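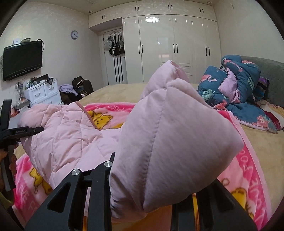 KUSHWAHA

Call for participants: Winter Clothes at Home

We are looking for households who would like to take part in a study on winter clothes. The study is run by Widomus, a small research office for questions of the home, together with the clothing exchange Drarkov. We want to learn how long coats, jackets, boots and snow pants stay in use, where they are kept in the warm months, and to whom they go when they don't fit anymore.

There is much written on how people buy clothes. On what happens afterward we found less, and most of it concerns clothes which are thrown away. But many coats have a long life between the shop and the trash. They go to a cousin, they wait in the basement for a younger child, they come back after years with another zipper. This middle part of the life is our interest.

In the first round, in October, we had almost 300 households. Most of them live in apartments in the city. For the second round we would like to hear also from people in houses, from people outside the city, and from those who moved here from a warmer country and had to buy everything in their first winter. It is not necessary that you have children. Persons living alone are very welcome, and also students in shared apartments.

What we ask from you

At the beginning you answer a questionnaire about your household. It takes 30 minutes and you can do it on paper or on the computer. Then you choose a few pieces of winter clothing which you own now and you tell us their story as well as you know it: bought new or used, for whom, repaired or not. A guess is fine when you don't remember the year. Please write then that it is a guess.

After this you keep a short diary until the spring. You write in it only when something changes. For example you lend a coat, you sew a button, you wash a down jacket for the first time and are not happy with the result. If nothing changes in a week, you leave the page empty. Please do not buy or give away anything for the study. We wish to see your usual habits, also the ones you find a little messy.

At the end we invite you to a conversation by phone or in our office. You may bring another member of the household, and many do so, as the memories are often different.

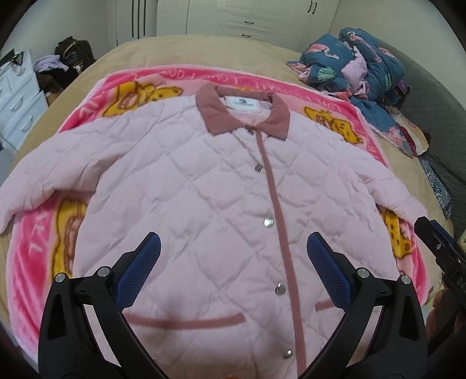
The diary was less work than expected, we heard after the first round, but the question why a coat is kept when no one in the family can wear it was a hard one, and it would be good to have more space on the page for it. In the new diary this question has a full page. We also took out the table with the prices, which was confusing for clothes received as a gift.

Who can take part

You are an adult and you live in a place where you need a warm coat for at least a part of the year. You read and write in English or you have somebody at home who can help you with it. Only one person per household can sign up, but this person may write for all. Employees of Drarkov cannot take part. Customers of Drarkov can.

What you receive

For the complete study you receive a gift card from the grocery store Wenidex. If you must stop earlier, you receive a smaller card for the part you have done. Bus tickets for the visit to our office are paid back when you bring the receipt.

Your answers

Names and addresses are kept in a separate file from the diaries. In our report we use neither. Drarkov will see the final report but not the diaries. You may ask for your diary back after we have copied it; please tell us this at the conversation.

How to sign up

Write to Widomus, P.O. Box 1610, or come to our desk at the Drarkov exchange on any weekday afternoon. Please tell us how many people live with you, what type of home you have, and if you prefer paper or computer. We must have your letter by 1/23/26. All who write will get an answer, also when the places are already full. Diaries on paper are sent by mail, with a return envelope and a pencil.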